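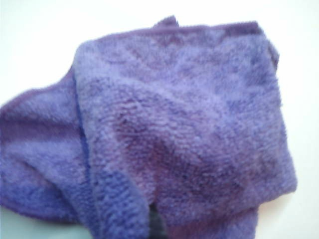

Blog > House Stuff > Laundry

Monday, August 5, 2019

Towels, finally

Quick one because I have to be out the door by eleven and the dryer still has nineteen minutes on it.

So. I did the towel cupboard. All of it, everything out on the bed, the floor, the back of the chair. Have been saying I'd do it since December, when Veronika came to stay and I handed her a bath towel with a hole you could put your foot through. She was very nice about it. She also bought me two towels for my birthday, so, message received.

The thing that got me started was the microfiber. I have a purple one, plushy, with the darker purple hem, and I love it, and for months it had been getting worse and worse at its job. It's my hair towel. Used to be I'd wrap it up, make coffee, take it off, done. Lately I'd take it off and my hair would be just as wet and the towel would feel sort of slick. Like it was pushing the water around. I figured it was worn out and was going to cut it up for the car.

Told Tímea this on the phone and she said, what are you washing it with. And I said, the normal stuff. And she said, and what ELSE. And I said, well, fabric softener. Long silence.

Softener coats the fibers. I sort of knew that? In the way you know you should floss. On a cotton towel you can get away with it for a while, but on microfiber it fills in all the little loops and then they can't pick anything up. Dryer sheets same problem. I was using both. Both! Every week, for a year and a half.

So this is what I did to get it back, writing it down mainly for me as I will forget.

Warm wash, 40 degrees (my machine came from Ferenc when he moved and it's all in Celsius, you get used to it, that's 104 in real life). Half the usual detergent. No softener obviously. A cup of plain white vinegar in the drum, not the drawer. Then straight into a second wash, same temp, with nothing in it at all. There was foam on the second wash. With no soap in the machine. That was all coming out of the towels and I stood there in front of the glass feeling a bit sick about it.

Second wash, still some foam. Ran a rinse. Then clear.

Dried it on low. Not on the hot setting, microfiber is basically plastic and it goes crunchy if you cook it. I did cook one once, a gray cloth from the kitchen, and it has never been right, it's like wiping the counter with a doormat.

And it's back! Did my hair with it this morning and it drinks. Feels different too, softer, which is funny when you think what I was putting in there to make it soft.

Things I got wrong along the way:

Washed it with the cotton ones first time round. Don't. The microfiber grabs every bit of lint off everything, and I spent half an episode of something picking white fuzz off purple. Now they go seperately, microfiber with microfiber, and if I haven't got a full load they wait in the basket.

Tried to speed things up with more vinegar. Made no difference except the hall smelled like a chip shop until supper.

Also the color. First wash with anything new and dark, do it alone. The purple one gave me a lilac pillowcase back when it was new. I kept the pillowcase. It's kind of nice.

OK so the cupboard.

Took everything out and made piles. Keep, guest, rag, what is this. The what is this pile was the biggest for a while. A beach towel from the Merstead outdoor pool that must be older than my marriage. Half a set of hand towels in a sort of salmon. A bath mat I thought I'd thrown out two apartments ago. A tablecloth, no idea.

Géza walked past, took the Merstead towel out of the rag pile and put it on the keep pile without saying anything. I moved it back. It was on the keep pile again after lunch. Fine.

My rule was, if I wouldn't hand it to somebody coming out of my shower, it doesn't get to be a bath towel. Which sounds harsh but most of them were scratchy and gray at the edges, and I'd been reaching past them for the same few every week anyway. The old ones go to the animal shelter out by Farkas, they take towels and sheets, no pillows, and you have to drop off before four. Call first, they changed the hours on me once.

Folding. I've gone round and round on this. I used to roll. Rolling looks great for one day, then somebody pulls one from the bottom and it's an avalanche. Now I do thirds the long way, then in half, then in half again, with the fold facing out so you only see the round edge and none of the hems. It fits my shelf depth exactly. Yours will be different, measure the shelf first and fold to that. I did not measure first, the first time. I folded the whole lot and then the door wouldn't shut.

The microfiber doesn't hold a fold anyway. You fold it over once, it slumps, you fold it again, it slouches off sideways. It's too fluffy and too light. I gave up trying to stack it and it has its own basket on the middle shelf, just folded over loosely and dropped in. Géza says that's not folding. It's my basket.

Shelves now go: bath towels at eye level, hand towels beside them, basket in the middle, guest stuff up top with Veronika's two good ones, beach things and the famous Merstead towel at the bottom. There is a GAP. An actual gap with nothing in it. I keep opening the door to look.

I got new shelf liner as well, the Flivik one with the small bumps, cut it with kitchen scissors so it's wavy along the front, can't see it once the towels are in. If I did it again I'd tape it down before cutting. Also wiped the walls in there, which had never crossed my mind before. They were dusty. Walls!

A couple of people asked last time what detergent I use. Just the unscented Treritz liquid, the big bottle. Liquid seems to rinse out of the microfiber better than powder did, I was getting little white specks in the hems with powder. Could be my water, it's pretty hard here.

How often do I wash the hair towel: once a week, more if it's humid. Hang it up open in between, on the rail. A hook leaves it bunched up in the middle and it gets that smell by day three. If it has the smell already, the vinegar wash sorts that too, mine did after one go.

Still to do: pillowcases (help), the drawer of single napkins, find out whose tablecloth that is. And I want a second purple one so there's always one dry, but the store only had teal and a sort of mustard when I looked, and I'm holding out.

Dryer's beeping. More later in the week, probably sheets, if I can face the fitted ones.

Comments (5)

Abena Bawa
The tablecloth is mine!! I brought it over for your New Year thing and then forgot. Is it the one with the green border? No rush. Also I went straight to my laundry room after reading this and ran a hot-ish wash with no soap and the FOAM. I'm horrified.

Tímea Juhász
I would like it noted that I told you about the softener last summer also.

Ferenc Fodor
Glad the machine is still going. There's a filter behind the little flap at the bottom right, have you ever cleaned it? Put a tray under it first. A big tray.

Marcy from two doors down
Does the vinegar trick work on the thin microfiber cloths too or only the thick fluffy towels? Mine are the flat kind for windows and they've started leaving streaks.

(reply) Did my window cloths the same day, same wash, and they came out good. Still a tiny bit streaky on the bathroom mirror but I think that's the mirror. Abena yes green border, it's washed, come get it. Ferenc what filter

Recent posts

The spice drawer, part two
What I keep in the car now (and what I took out)
Getting candle wax out of a rug, sort of
Under the sink: before I lose my nerve
Moving the coats to the hall
Soup for when you've got one onion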